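From: Shaohua Guo
To: kitchen-users list
Subject: Re: [kitchen-users] Worktop by the window, toaster and microwave

On Thursday Xiaoqing Lu wrote:

> Hello all,
>
> Could we settle where the toaster is meant to live? Last month it was
> on the shelf by the door, then on top of the fridge, and now it is back
> on the worktop. I don't mind which, but I would like to find it in the
> same place two mornings running. Also, can anybody tell me whether the
> toaster and the microwave can share the double socket, or does that
> trip the switch again?
>
> And please, the bowls. I have washed the same one three times.
>
> Xiaoqing

Xiaoqing, thanks for raising it. I'll take these in order.

The toaster stays on the worktop, to the left of the microwave. The shelf by the door was never any good for it, as the cord doesn't reach and you end up carrying a hot toaster across the room. On top of the fridge is out as well – Canitz had it up there and the crumbs went down the back, and it took the best part of a morning to pull the fridge out and sweep.

The double socket is fine for both. What tripped the switch in December was the old kettle, which has gone to the tip. The electrician from Lasetti looked at it afterwards and was happy with the toaster and the microwave running together. He did ask us to keep extension leads off the worktop, so if you bring in a slow cooker for a Liltov lunch, please use the socket by the door.

The crumb tray needs emptying once a week. Unplug the toaster first and let it cool for 10 minutes. Don't turn it upside down over the sink, the crumbs go everywhere and block the strainer. Use the bin. The outside only wants a damp cloth and then a dry one, or the steel goes streaky.

As for the washing up, the trouble is mostly that things get left between the sink and the window and then nobody knows if they are clean. Bowls, spoon, pitcher, cups, all in the same corner.
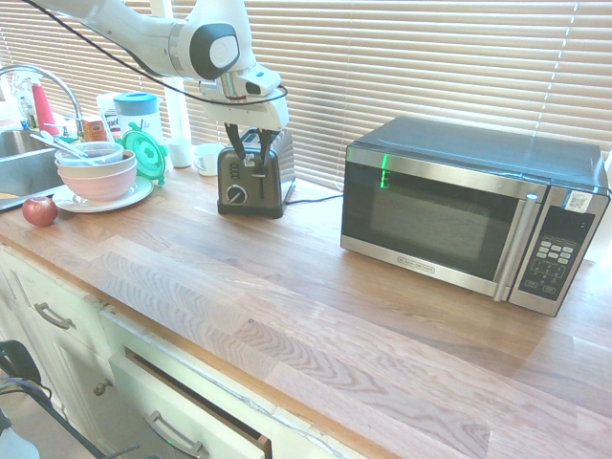
Cai wants it noted that the corner by the sink is the only place to put anything down while the rack is full, and that the rack is full because people leave their dry things in it until the next day. Cai would sooner have a second rack than another rule.

I think that is fair. I have seen a folding one for under 10 pounds and there is still money in the tin, so unless anyone objects I'll buy it this week. It can go on the left of the sink and fold flat against the wall when it's empty. In return, could everyone put dry things away before they leave, even if they aren't theirs? Bowls go in the left-hand cupboard, bottom shelf. Mugs and cups go on the hooks or the shelf above, and please stand them upright or hang them up. The pitcher goes in the fridge door with its lid on if there's water in it, otherwise in the cupboard with the bowls. The loose plastic lids have built up a bit. I'll put them all in a box on the shelf, and any that still don't fit anything after 5 weeks will go in the recycling.

Fruit left out on the worktop is for anyone, as before. If it's yours and you want it, put your initials on a bit of tape.

One more thing about the microwave. The door wipes clean easily enough but the inside has been bad lately. A bowl of water with a slice of lemon, 5 minutes on full, leave the door shut a little while and then wipe. Cover your soup.

Xiaoqing, does that deal with it? If the toaster moves again, write to the list and say who moved it and why.

Shaohua

--
kitchen-users mailing list
To leave the list, send a blank message with "unsubscribe" in the subject line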